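Monday Nights With the Lallow Robot Club

I got to the Lallow Robot Club at ten to seven on a Monday, which I thought was early, and half the room was already arguing about ankles. Robot ankles! I'd driven over from Fundville with a notebook full of smart questions and I didn't get to ask a single one for an hour.

The club has 17 members, most of them still in high school, and they're getting ready for the Lovau Open in May. Their event is laundry. A humanoid has to find a piece of cloth, pick it up and put it where it's told, and each team gets two tries. I laughed when I first read the rules — then I watched them practice and stopped laughing pretty fast. Cloth is awful. It folds over on itself, and every time it lands it's a brand-new shape.
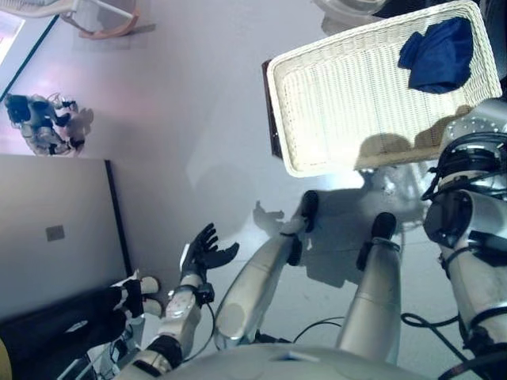

What the robot sees

My favorite seat was the one by the monitor, where you get the robot's own view, looking down past its silver legs and black feet. The white wicker basket with the dark blue cloth in it seems a very long way off from up there. I found myself leaning forward, as if that would help.

They've logged 865 practice runs this year, and the notes are wonderful reading. "Grabbed basket instead," says one. Run 200 just says "nope."

I stayed until they locked up, and I'm going back next Monday with snacks.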